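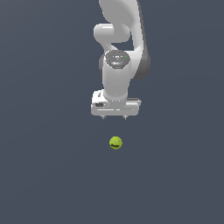
Tudor Surdu writes that the club's stored match balls felt soft by March, although the tins had never been opened, and asks whether the cold store is to blame.

Probably in part. Gas pressure falls with temperature, so a ball played straight from an unheated shed will bounce low until it warms through. Leave tins indoors overnight before a match. If the bounce is still poor the following day, the tin has lost pressure through the seal and the whole tin should go to practice use.

The drop test needs a hard floor and a wall marked in centimetres. Release the ball from 254 cm, without spin, and read the height at the bottom of the ball. Take three readings and use the middle one. Do not test on carpet or on the court surface itself.
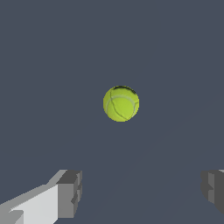
Tennis ball, yellow felt.

Felt wear is a separate matter. A ball with thin felt flies faster and takes less spin, even where the bounce is within limits. Fluffed felt does the reverse. Sort by felt first and by bounce second, and keep the two groups in separate baskets.

The Trikuva pressure tube now kept in the equipment cupboard holds 60 balls. It slows further loss in sound balls but will not repair a split seam. Check the gauge before opening the valve, and enter the reading on the sheet inside the door.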